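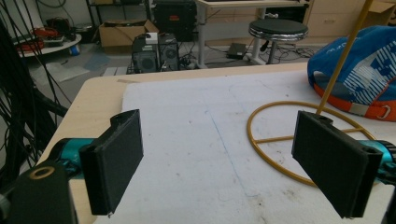 Wednesday, March 2, 2022
Paper bench, wheat paste and methyl cellulose, continued

I started again with the paste, as the batch from last week smelled sour when I opened the jar. I threw it away and washed the jar two times with hot water. New batch: wheat starch one part, water five parts, soaked before cooking. I cooked it in the small pot on low heat and stirred all the time with the flat spatula. It became thick suddenly, as always, and then I continued until it was a little transparent and fell from the spatula in one piece. Passed through the sieve 3 times after cooling. The third time is maybe not necessary, but the last batch had small grains and I could feel them under the tissue.

The methyl cellulose was already swollen from yesterday evening. It is clear, no lumps. I mixed one portion with paste, half and half, in the blue cup. Please do not use the blue cup for gelatin, it is difficult to clean and then I do not know what I have in the paste.

The work is still the Rernthorpe ledger. Loose leaves from the first two gatherings are now surface cleaned on both sides. I used the soft brush first and after that the grated eraser, only in the margins and never over the pencil notes. The dirt comes off well at the head of the leaf. At the tail it is in the fibers and I will leave it there. Somebody wrote numbers very lightly in the lower corners, and on two leaves they are nearly gone. I think they are an old foliation, and they do not agree with the ink numbers after leaf 9. I wrote both numbers on the flags, the ink one first. When we sew again we should follow the ink, but I would like a second opinion before that.

Tears. I tried three ways on the blank leaf from the end of the book, which was already detached.

Paste alone, thin tissue: strong, but it cockled a little at the edge of the repair. When I looked against the window I could see a line.

Mixed adhesive, thin tissue: flatter. It is slower to dry, and the tissue moved when I put the blotter too early. My mistake.

Methyl cellulose alone: very flat and nearly invisible, but I can lift it with the fingernail. Not enough for a leaf that people will turn.

So the mixed one is for the long tears and paste for the corners, where it must hold. I will write this on the treatment sheet also. For the tissue I tear the strip with a line of water from the fine brush, so the edge has long fibers. The cut edge is faster to make but it looks like a plaster on a knee.

A remark about the iron gall ink. On the pages with thick writing there is brown halo, and on the reverse I can read the letters. I did the test paper on three places, and two were positive for free iron. For these leaves I do not want water at all. The remoistenable tissue that we prepared with gelatin is in the folder marked Cervantes, second drawer. It is not connected with the book we treated under that name, we only used the same folder again and I did not change the label. I will change it.

Drying: between polyester web and blotter, glass on top, small weights. First change of blotter after ten minutes, the second after one hour, and then overnight. Yesterday I forgot the second change and the blotter made a soft pattern on the repair. It went away after I humidified locally, but this took me more time than changing a blotter.

Materials. The roll from Dalis arrived, the heavier one. It is more white than the sample and for the ledger I would need to tone it. I made a test with diluted acrylic, three strengths, and hung the strips on the line. The middle one is nearest when dry, maybe still too yellow in daylight. The thinner tissue is almost finished. I asked Cololska for a price and they sell only full packets of 640 sheets, too much for us unless the other studio wants to share. I will ask them.

The box for the ledger can wait. The board is measured and I put the measurements inside the cover of this notebook, but the book will be thicker after repair, so it is better to measure again after sewing. The new shelf in the store is ready in July, and until then it stays flat in the gray drawer.

The humidity was low again in the morning and the blotters dried very quickly. I filled the humidifier. If you are first in the room, please look at it before you begin with any paste.

For tomorrow:
change blotters on leaves 4 to 7
second toning test, less yellow
finish tears on leaf 8, only from the reverse
order brushes, number two and number four
new label for the Cervantes folder
photograph the pencil numbers with side light, before anybody touches these corners again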